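Endton Technical Institute
Handling Systems Laboratory
Course Handout, Unit 4: Good Practice for Hand-Held Gripper Work
Prepared by Bronisława Rutkowska

Purpose

This unit sets out the rules that students must follow when recording pick-and-place work with hand-held grippers outside the laboratory. The rules apply to all home sessions in the Flokstead project and will be used in the December practical assessment. Students should read them together with the Carroll safety sheet, which covers batteries and charging.

4.1 Before the session

The operator shall obtain the consent of the householder and of any other person who may be in the room. The session sheet must list each object to be handled. Small items are entered one by one, with a short name that another reader would understand. "Hair clip, clear" is acceptable. "Misc." is not.

Jaw pads are to be checked for tears, loose edges and trapped fiber. A worn pad is replaced before work begins and the change is entered on the sheet.

4.2 Placing the work

The container should be shallow enough for the jaws to reach every item without pressing on the rim. Soft supports such as a mattress are permitted, provided the container does not tip when it is touched lightly at each corner. Household furniture and belongings outside the work area are left where they are.

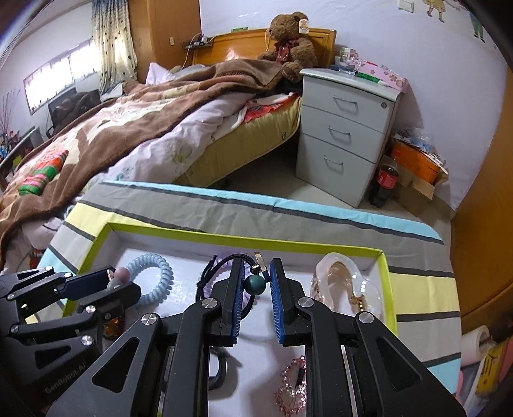

Figure 1. Small hair accessories in a shallow box on a mattress, with the gripper jaws open above.

4.3 Approach and grasp

The jaws shall be opened fully before they enter the container. The operator brings them down on either side of the item, pauses, and closes at a steady rate. Items tied or clipped to one another are treated as a single object and recorded as such. Where a cord or band lies under the jaws, the operator withdraws and approaches again from another side - pulling is not permitted.

Clips with springs are gripped across the body and never at the hinge.

4.4 Length of sessions

One session shall not exceed 60 minutes, with a pause after the first 30. Failed grasps are kept in the record. Deleting them is treated as a breach of the course rules.

4.5 Records

Session sheets are filed under the Grurkeck numbering system and handed in by Friday of the same week. Sheets without a signature will be returned unmarked.

Reading for next time: course reader, page 91 onward.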